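Print this release | E-mail this release

FOR IMMEDIATE RELEASE

October 4, 2019

SKIVAREX FOODS RECALLS RASTIER TOMATO SOUP THAT IS PARTLY CHOWDER

Skivarex Foods is recalling 2,094 cans of Rastier Garden Tomato Soup after learning that a number of them hold Rastier New England Clam Chowder. The chowder is, by all accounts, a decent chowder. It also contains milk, wheat and shellfish, and the tomato label mentions none of them.

Anyone with an allergy to milk, wheat or shellfish should not eat the product. Anyone without one may still want to know what's for lunch.

The affected cans are the 17-ounce size with lot code 6 stamped on the bottom and a best-by date in December of next year. They were sold at Skurna Markets stores and at the Wasilewska outlet shop next to our plant. No other Rastier soups are part of this recall, including the clam chowder, which has been clam chowder the whole time.

We have received no reports of illness. We have received several reports of surprise, the first from a customer who had already made the grilled cheese.

The mix-up took place during a label change on the evening shift. A roll of tomato labels stayed on the line after the soup had moved on to chowder, and the scanner meant to catch this sort of thing had been switched off for cleaning — and left off. The scanner is back on. The line now stops by itself if it isn't. 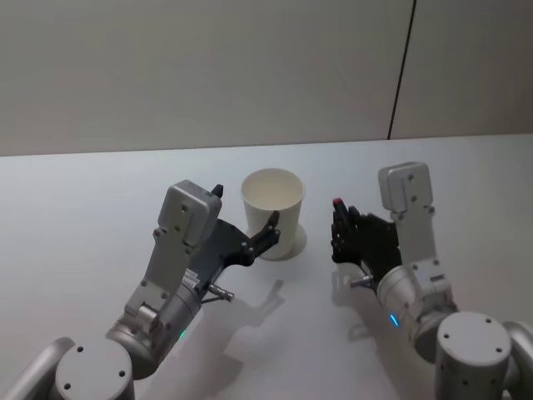 Customers should return the cans, opened or not, to the store where they bought them for a full refund. No receipt is needed. Please don't open a can to check which soup you have, and please don't taste it to check either. If you have already eaten some and feel unwell, call your doctor first and us second.

Stores have been asked to clear their shelves and hold the stock for pickup. Skurna Markets has signs up at the registers, and we thank its staff for leaving the puns off them.

Questions can go to the Skivarex customer desk, weekdays during business hours. The number is printed on every can, under the ingredients, and that part of the label is correct.

###

Reader comments

soupseason: Had two of these in the pantry. Took them back, got my money, no fuss.

Marge_in_aisle_9: My son has a milk allergy so I'm not laughing as much as whoever wrote this. Glad it's pulled though.

dentedcan: Is the bean soup ok? Same shelf.

soupseason: @dentedcan it says no other Rastier soups, so yes

Print this release | E-mail this release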